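Home | Laundry | Kitchen | Workshop | Tips | Contact

I've been pricing a laundry robot for our shared wash room in Evcombe since June, and I have opinions! First one: measure the dryer door wide open, with the arm in front of it. My drawing had the door shut, so I lost a whole afternoon redoing it (and a bit of pride).

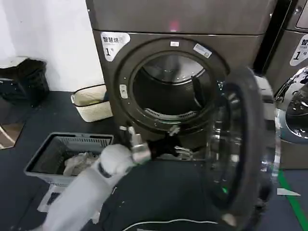 Arm at the drum with something black in its gripper.

Second, budget for the dull stuff. I put 300 dollars aside for floor mats, baskets and tape, then another 200 for spare finger pads. Norner quoted me a 90-day trial and Jondthorpe only 30, and I'd take the longer one even if it costs more – you want plenty of ordinary laundry days in there. Ask who pays the return freight, too. Oh, and pick your baskets before you sign! Slotted sides, a low rim, and a fixed spot for each one.

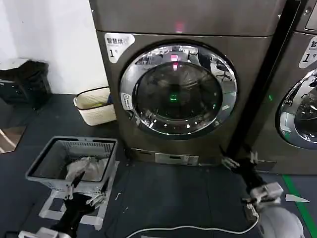

Mabula wrote in to say the service plan matters more than the trial, and to get the call-out fee in writing before paying any deposit.

12 shares | 4 comments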